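**Protectores de esquinas Beltetti, ¿sirven?**

**fidelina_a:** Piden 15 euros por cuatro. ¿Alguien los ha probado con niños?

**Esquivel_E:** A mí me huele a timo. Dicen que aguantan 500 golpes, ¿medidos por quién?

**gebru90:** Pues yo los tengo desde mayo y no se ha soltado ninguno.

**Esquivel_E:** Siete meses no prueban nada. El adhesivo se reseca.

**gebru90:** Mi mesa: 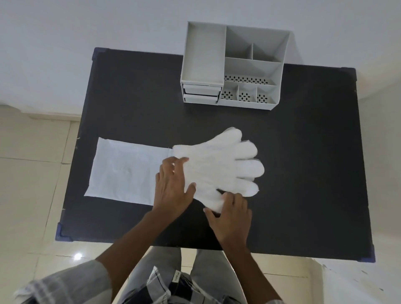

*Los cuatro puestos, en azul violáceo.*

**fidelina_a:** Feos son. Me lo pienso.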